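助成事業 中間進捗報告
提出日：2019年10月31日
事業名：フリネス（Flinness）地区 聞き書き・録音資料整理事業
実施団体：タリン（Talline）記録室
報告者：Arūnas Ramanauskas

## 1. 全体の状況

前回の報告以降、録音資料の整理は計画どおり進み、書き起こしは計画より遅れている。聞き取りは予定した話者のうち一人を除いて終えた。支出は予算の範囲内に収まっているが、費目間の流用を一件お願いしたい（第5項）。

## 2. 録音テープの整理

対象は、旧フリネス公民館から引き継いだカセットテープ300本である。前期に作った仮目録をもとに、ラベルの表記と実際の録音内容を照合した。ラベルに「祭礼」とだけ書かれたものに漁協の会合が録音されていた例や、A面とB面で年代が大きく離れている例があり、目録には「ラベル表記」と「内容」を別の欄で記載することにした。

デジタル化は再生速度の確認に手間がかかっている。録音時の機械の速度がずれていたと思われるテープについては、補正前と補正後の両方を保存した。補正値は作業票に残してある。カビの出たテープは専門業者のイルキドン（Irkidon）に洗浄を依頼し、戻ったものから順に取り込んでいる。音が途切れる箇所は無理に修復せず、時刻を控えて目録の備考欄に記した。

## 3. 聞き取りと書き起こし

聞き取りはBríd Mac Suibhneが担当した。話者は高齢の方が中心で、一回の録音は30分を上限とし、続きは日を改めた。話題は、網の繕い方、加工場での賃金の受け取り方、冬場の出稼ぎ、渡し船の運航が終わったころの暮らしなどである。地名は現在の地図にないものが多く、話者に手描きの略図をお願いした。略図も資料として番号を付けて保管している。

会場は当初、話者の自宅を想定していたが、電話や来客で録音が中断することが多く、途中から記録室に来ていただく形に改めた。送迎はアティンガ（Atinga）交通の乗合便を使った。待ち時間のために、隣の小部屋に椅子と飲み物を用意した。

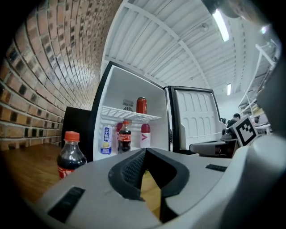
写真1　小型冷蔵庫（扉を開けたところ）

書き起こしの遅れは、方言の表記をめぐる方針の変更による。当初は標準的な表記に直し、方言形は注に回していた。しかし試作分を話者に読んでいただいたところ、「自分の話し方ではない」という声が複数あった。そこで本文は話されたとおりに書き、必要な箇所にだけ語釈を付ける方式に改めた。すでに終えていた分もやり直している。語釈の対象とする語は一覧にまとめ、担当者間で表記がぶれないようにした。

話者による確認の際、公開を望まない箇所の申し出もあった。土地の境界に関する話と、存命の方の借金に関する話が主である。これらは公開用の原稿から外し、元の録音には閲覧制限を付けた。制限の期限は話者またはご家族と個別に決めている。

## 4. 公開の準備

目録は記録室の閲覧端末で試験的に見られるようにした。検索は地名と話題の二通りで、人名による検索は許諾がそろうまで止めている。利用した方からは、音声を聞きながら書き起こしを読めるようにしてほしいとの要望が最も多かった。音声と本文の時刻合わせは手作業になるため、今期は代表的な録音6本に限って行う。

試験公開に合わせて、話者とご家族を招いた試聴会を開いた。渡し船の鐘の音が入った録音は、希望があって続けて二度流した。会の後で、鐘を鳴らしていた人の名前について、これまでの目録と異なる証言をいただいた。現在、当時の運航日誌と照合中である。
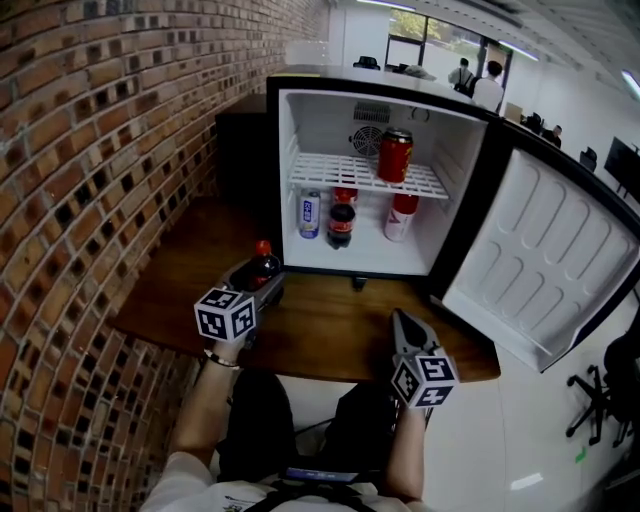

写真2　冷蔵庫の飲み物。棚の上に赤い缶、下の段に缶とコーラのペットボトル

## 5. 経費

人件費と機材費は予算どおりである。テープ洗浄の委託費は、カビの範囲が見積もり時より広かったため、不足する見込みとなった。一方、旅費は会場を記録室に移したことで余りが出ている。旅費の残額を委託費に充てることについて、ご承認をお願いしたい。飲み物代は会議費に計上し、領収書の写しを別添とした。

記録媒体については、主となる保存先のほかに複製を一組作成し、別の建物に置いている。保管料は今期分まで支払い済みである。来期以降の負担については団体の自己資金で賄う予定で、助成金からの支出は求めない。

## 6. 課題と今後の予定

- 未実施の聞き取り：話者の体調を見て、ご家族と日程を相談中。12月に入っても難しい場合は、過去に別の調査で録音されたものの利用許諾をお願いする。
- 書き起こし：全体で2000ページになる見通し。印刷して製本するのは抜粋版のみとし、全文は閲覧端末で提供する。
- 洗浄に出したテープ：イルキドンからの最終返却は12月の予定。返却後すぐに取り込みを行う。
- 鐘の担い手に関する記述：照合が終わるまで、目録の該当欄は「確認中」とする。
- 許諾書：ご家族の連絡先が分からない旧録音が残っている。地区の回覧で情報提供を呼びかける文案を、Mac Suibhneが作成している。

次回の報告には、抜粋版の目次案と、費目流用を反映した収支表を添付する。流用の可否については、洗浄の追加発注を行う前にご回答をいただきたい。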